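Guides > Storage > Small items > Sorting mixed packets into a basket

Sorting mixed packets and small boxes into a basket

This guide covers the transfer of small packaged goods from a tabletop into a single open basket. It applies to flow-wrapped packets, narrow flat packets and light cardboard boxes. It does not apply to jars, bottles or anything with a loose lid.

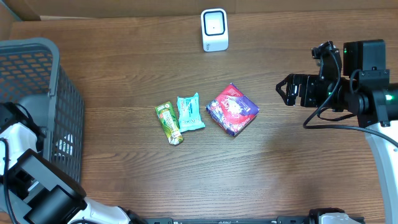 1. Prepare the surface

Clear the table of everything that is not going into the basket. Wipe the surface and let it dry fully before putting any packaging on it. Card picks up moisture quickly and the base of a box will soften before the sides show any sign of it.

Place the basket at one side of the table, on the side of your weaker hand. The working area is then the middle of the table. Keep it clear of the basket rim so that you can turn a box without knocking it.

2. Lay out the items

Put each item down flat, label upwards, with bare table between it and the next one where there is room. The angle of each item is of no importance at this stage. A box turned to a diamond position is easy to pick up by two opposite corners, and a tilted packet can be taken by whichever end is nearer.

Leave out anything you have not decided on. Undecided items go to the back of the table, apart from the rest, and are dealt with in step 6.

3. Check the packaging

Check in this order:

- Crimped ends. Run a finger along both crimps of a flow-wrapped packet. A crimp that lifts under light pressure has failed. A corner that sticks up is acceptable if the seal below it is intact.
- Wrapper. Creases in a glossy wrapper are normal. Hold the packet to the light and look for pinholes along the deeper creases.
- Box edges. Press lightly on the side faces. If a side bows inwards and stays there, treat the box as crushed and store it on top only.
- Date or batch print. Read it now. It is much harder to read once the packet is standing in the basket.

Failed packets are not taped. Move the contents to a closed tub and write the date on the tub.

4. Group by rigidity

Sort by how stiff the package is. Sorting by colour or contents gives a neater basket on the first day and a crushed one later. Use two groups: boxes, and packets of either kind.

If the load is mixed, note the largest package. It sets the layout of the basket.

5. Load the basket

a) Place the largest box first, with its longest side against the far wall. If the basket has a perforated wall, use that wall for the box. Thin wrappers can catch in the openings and tear at the crimp when pulled out.

b) Stand narrow packets upright along the exposed side of the box, printed end up.

c) Place flow-wrapped packets last. Lay them flat if there is floor space, or stand them on one crimped end if there is not. Do not fold the crimp under.

d) Fill to 3 cm below the rim and stop. Anything above that line will be pushed down by the next basket if you stack them.

Lift the basket by the rim with both hands and tilt it slightly. If the contents slide, add a folded sheet of card at the open end.

6. Deal with the undecided items

Small hard objects should not share a basket with soft packets. A rounded corner does less damage than a square one, but the weight still presses on the wrapper. Put such objects in a separate tray, or in a divided basket with a fixed partition.

7. Label and record

Write the contents on a plain card and clip it to the front of the rim. For households with one or two baskets this is enough. For larger stores, use a numbered card and keep a matching list. Our own cards run from 1 to 100 and are reissued when a basket is emptied.

Check each basket every 30 days. Take out the packets at the back first and return them to the front.

Faults and remedies

Packets fall over: the basket is too wide for the load. Add a card divider.
Box will not lie against the wall: the wall slopes. Move the box to the centre and pack both sides.
Print has rubbed off: packets are too tight. Remove one and reload.

Text: Nazanin Abbasi. Checked by Imre Antal, 28th May.

Contact | © Stamora | Back to top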